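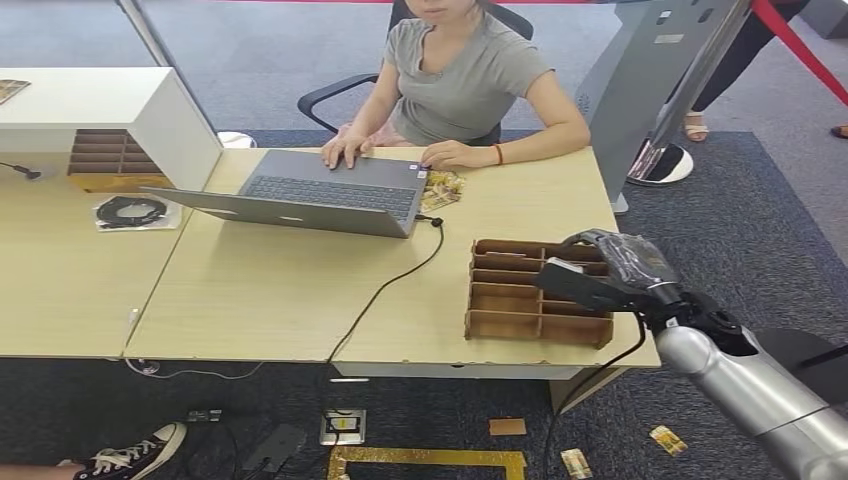

Unit 2: Writing the Business Letter

Students will learn to arrange a formal letter in block style. All parts begin at the left margin, and a blank line separates each paragraph.

Required reading: Treltholm Handbook, page 37.

The opening paragraph states the purpose of the letter. Details follow in the second. Requests for payment or reply must name a date.

Assignment: Write a letter of complaint to the Vovbridge office concerning a late delivery. Submit it to Deividas Baranauskienė by March 15, 2024. Late work loses one grade.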